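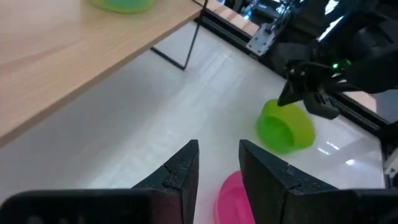
Cletus Holloway says the worst thing about joining a race team in the middle of winter is that everybody already knows where the tire gauges live and you don't. Fair enough, Cletus. He told me that on his second night, with his arms full of wheel covers, and he's still with us, so I figure it can't have been that bad.

I run the crew side at Judik Racing and I need 2 more people before the season gets going. We do a regional sports car series, mostly shorter races with a couple of longer ones thrown in, and the longer ones are where we keep losing places. Last year at Hiscombe we had the car in a really good spot, pitted under yellow, and then dropped five positions on one stop. The driver was great about it. I was not so great about it (I went and sat in the truck for a while).

So! The first job is tire carrier and general pit crew. You'd be on the right side of the car during stops, and between sessions you'd be cleaning wheels, checking pressures, writing them down in a way other people can read, and helping push the car to scrutineering. You don't need racing experience. You do need to be okay lifting a wheel and tire over and over while wearing a fire suit in the heat, and you need to be able to stay put when the person next to you is yelling. We practice stops every week from February on, starting at 6:30 p.m., and we keep going until we're happy or until the neighbors aren't.

The second job is data and timing. I want someone who'll sit on the stand, watch the sector times, keep the fuel numbers straight and tell me things in short sentences. If you've done this in karting or sim racing, I'm interested, really. Our new car came from the Figueroa shop with a logger that records a lot more than our old one did, and right now we look at maybe a tenth of it. The old chassis has 1,153 race laps on it and I could tell you what it was doing from the sound. With this one I'm guessing, and I hate guessing, especially about brakes.

Money: this is paid, but it's weekend money and I won't dress it up as anything else. You get $990 per race weekend, plus your room and food, and we cover the licence and medical paperwork you need to be over the wall. Practice nights come with dinner. If you're driving your own car to Harkuvia, which is our longest haul, I pay your gas both ways. You'd be sharing a room there, so tell me now if you snore.

What I'd like from you is a short email. Tell me which job, what you do for a living, how you do on not much sleep, and which weekends you already know you can't make. A résumé is fine but I'd much rather read a paragraph. If you've worked on another team, give me one name I can call, and please warn them first, I call early.

I'll invite people to a practice night before I decide anything. You'll carry some tires or sit with the laptop, eat with us, and ask the crew whatever you want while I'm out of the room. Wear closed shoes and pants you don't care about. Gloves we've got, in every size except extra small, and those are on order.

Send it to crew at the Judik Racing address on our contact page, with the job you want in the subject line.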